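Before you sign for 44 of anything

Akihiko Imai keeps a paper folder of quotes he has turned down. It is thicker than the folder of quotes he has accepted, and he seems prouder of it.

Imai plans equipment purchases for Cultari, which sends people into ordinary homes with hand-held grippers to record everyday handling jobs: picking up, sorting, putting away. The recordings go to customers who want to train robots on them. His part of it is money. He decides what gets bought, how many, and when it gets replaced, and he took the job after nine years of buying for a hospital kitchen.

"People think it's a different world," he says. "It's the same salesman. He used to sell me slicers."

When he arrived, there was a plan on his desk to buy 44 grippers from a supplier called Rasten in one order, with a discount if Cultari signed by the end of June. He didn't sign. He asked for 8 and paid full price for them, and his own managers were not pleased.

"The discount was real, I'll give them that. But what is it a discount on? I had a brochure. The brochure had a gripper picking up a cube."

He has a lot to say about the cube. In his view a demo on a clean table tells a buyer that the motor runs, or in this case that the hinge opens, and very little else. Rasten offered a second demo. He offered them a bedroom.

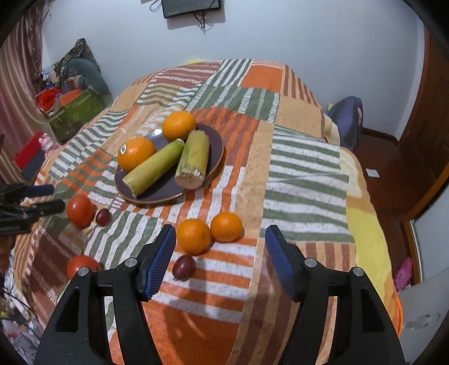 Fruit is where Imai starts with any new tool, and he buys it himself at the market. "A cube has corners. A tomato doesn't, and you can ruin it," he says. He wants sizes that don't match, so a passion fruit goes down near the oranges, and a couple of lengths of sugarcane share a plate with two more oranges. Then there is the patchwork blanket underneath, which he considers the meanest part of the test. Things roll on it. Finger pads catch on it. He has watched a jaw close on a fold of cloth and miss the fruit completely, and the man from the supplier told him that wasn't a fair surface.

"I said, fine, who do you think is buying? People with beds."

Of those first 8 grippers, 2 needed new finger pads before the trial was over. Imai doesn't blame Rasten much for that. Pads wear. What bothered him was that the quote had no line for them, and the replacement sets cost $78 each when he finally got someone on the phone. Multiply that by 44 and by however many times a year, he says, and go find your discount.

A competing bid from Foley included pads but charged for calibration visits. A third company, Skodus, wanted to rent him everything by the month, with software he couldn't use once the rental stopped. He spent a weekend putting all three on one sheet and came away liking none of them.

"Foley was cheapest if nothing broke. Rasten was cheapest if I did the repairs. Skodus was cheapest for one month - that's the month they show you."

In the end he stayed with Rasten, in small orders, with a written price for parts. He calls this the least bad choice and asks me to print it that way.

I ask whether he believes in what the recordings are for, the robot that one day tidies the bedroom on its own. He takes a while over this. He has seen good clips, he says, and he has seen the same good clips more than once. He would like to know how many tries came before each one.

"Maybe it works. I'm not an engineer. But I get asked to budget as if it already works, and I won't do that. I budget for pads, cables, and people's time."

His advice to other buyers is short. Get the parts list before the price. Pay for the trial yourself, so that you can be rude about it. Ask what happens to the tool if the company folds, and write down who answered.

The next order is for 8 more. He hasn't signed that one yet either. There is a shipping charge on the second page that wasn't there in the spring, and he is waiting for a call back.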